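Brellport Cooking Contest Returns in June With a Longer Final

BRELLPORT — Entries are open for the second season of the Mamadeo Cook-Off, the home cooking contest held at the Sfakianakis food hall.
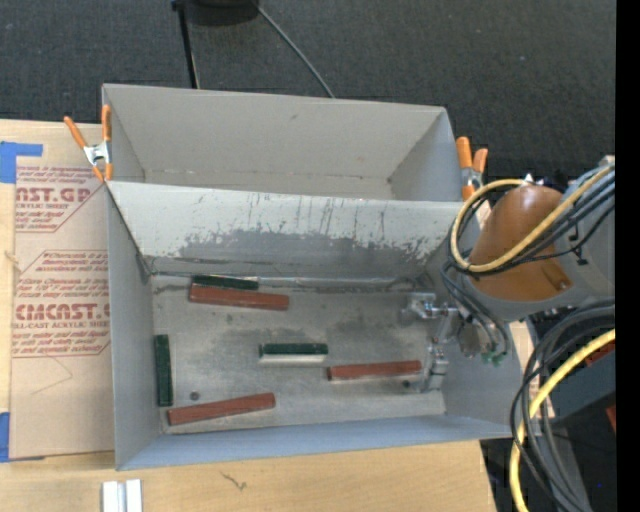
Two gray bins clamped together at the rim.

The contest is open to home cooks who have never been paid for kitchen work. The first season drew 201 applications. This year 35 cooks will be picked for the opening heats, which run through June in the main hall.

Each heat has one savory challenge and one dessert. Cooks get their ingredient list on the morning of the heat and may bring one sauce or spice mix made at home. Judges taste every plate without knowing who cooked it and score it on flavor, texture and use of the listed ingredients. A cook who runs over time loses points but may still serve.

The final has been lengthened after requests from last year's cooks and now covers three courses. The winner receives $2,492 and a month-long menu slot at the Mamadeo counter — the dish is chosen by the winner and priced by the hall. The runner-up receives a set of pans.

Leltudard, the production company that recorded the first season, will film all heats and the final. Episodes will be posted online after the contest ends. Entrants must agree to be filmed.

Seats for the heats are free. Tickets for the final go on sale at the hall's front desk and include a small plate from each course. Doors open at 5 p.m.

Entry forms are available at the front desk and at the Mamadeo counter. Applicants should include one original recipe, written out in full, and a list of any food allergies.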